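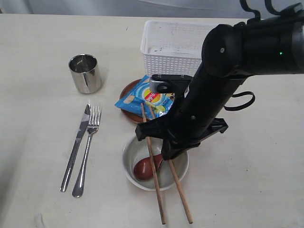
Aivar Strazds brings The Ernular Road to Susbridge !!

Fans of Aivar Strazds got the evening they had been waiting for when the actor came to the Mancuso cinema in Susbridge to present his new family drama, The Ernular Road. The line stretched past the parking lot well before the doors opened, and plenty of people who couldn't get a seat stayed in the lobby just to catch him on the way in. He stopped for nearly all of them!

Strazds plays a retired bus driver who sets out to find the brother he hasn't spoken to in eight years. It is a quiet part for a man best known for chases and fistfights, and the crowd loved it. There was loud applause after the station scene – and again when the lights came up.

Speaking to reporters after the screening, the actor said he had read the script in one sitting and called the director the same night. "I kept thinking about my own uncles," he said. "They are men who can fix any engine and can't say sorry. I wanted to play one of them properly."

Asked whether he would ever share the screen with his daughter, who finished drama school this summer, Strazds laughed. "She has told me to wait my turn. If the right story comes, I'll be the first one on set."

The movie was shot in three towns along the coast, with most of the indoor scenes filmed in Zurell, and two of the songs were recorded live during the shoot. Strazds sings one of them himself, and he does it really well – the audience asked for it again at the end, and he gave them a verse without a microphone.

The Ernular Road opens in theaters on 11/7/25. Strazds will be back at work in December on a comedy, his first, and says he is already nervous about the dancing.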